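Plandelis Robotics Club: Frequently Asked Questions

Last updated 29 May 2020

Who can join?
Anyone aged 16 or over. You don't need to have built or programmed anything before. We have 32 members at present.

What is the current project?
Teaching a robot arm to fold clothes. Members record folds by hand with a gripper tool, and the coding group uses the recordings to train the arm. We started with long-sleeved shirts. Sleeves are the hard part, and most of our early recordings were thrown out over them.

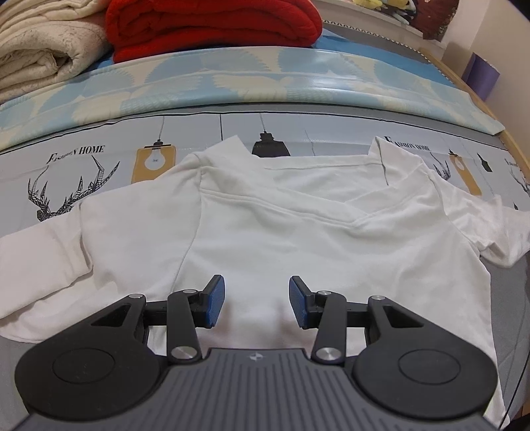 Each member is asked for 100 folds over the term. You can do them at home on a bed, a sofa or a table. Patterned sheets are fine. Please don't iron the clothes first.

How long does a fold take?
Most people need a minute or two at first. Keep both finger pads in view and move slowly, as fast turns blur the cloth and make the recording harder to use. If you drop a sleeve, pick it up and carry on.

Can I use other clothes?
Yes, after your first 16 shirts. Avoid anything with a zip for now.

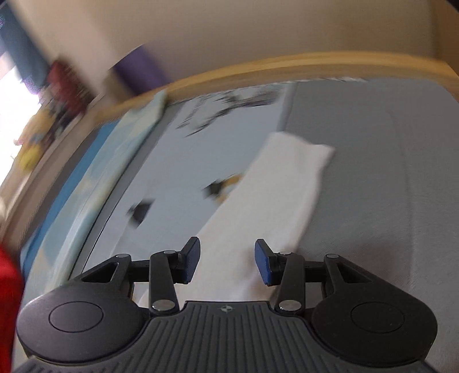
How do I borrow a gripper?
Email Yareli Quintero, who keeps the list. Loans are for two weeks. Charge it before you bring it back.

Do you enter competitions?
We plan to enter the Stiltico Cup in September, in the household tasks class. The team is chosen in the summer.

What does it cost?
Membership is free. Travel to the Cup is paid for by the team members.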